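Table Handling Working Group – minutes, March 9, 2019

Present: Dorottya Balogh (chair), Dela Ofori, Thulani Mathebula, Veronika Antal (minutes)
Apologies: Lilla Hegyi

1. Minutes of the last meeting
Agreed, after a debate over a comma in rule 18. The comma stays.

2. Speed near people
Thulani wants one limit for all arms. Dela wants one per arm. Both have been asked to write a page, and to stop at a page.
Action: TM, DO

3. Stop buttons
The draft says "within easy reach". Dorottya asked whose reach. Left open until October.

4. Tableware
Draft wording: "Grippers shall approach crockery with due care." Thulani asked how one would test for due care. Silence was minuted at his request. The new text will deal with clearance from the plate rim, and with fingers near mug handles.

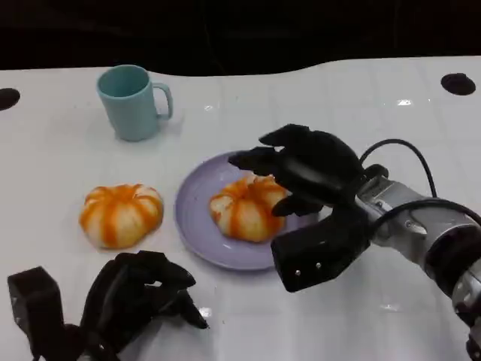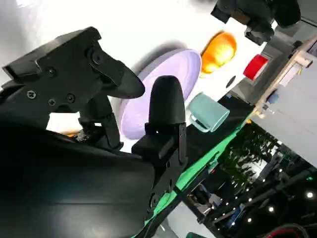

Plate, mug and gripper fingers.
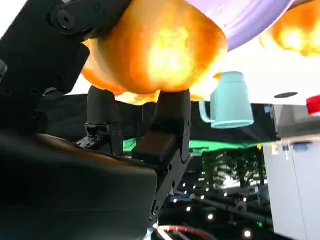
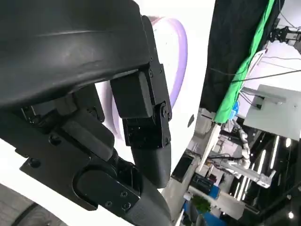
Veronika will redraft with a figure in it – any figure, the chair said, as long as it has a unit. Lilla had sent comments by post, 40 of them, mostly on the word "shall". Taken as read.
Action: VA

5. Any other business
The Gál room is too small. Dela will ask for Trondley.
Action: DO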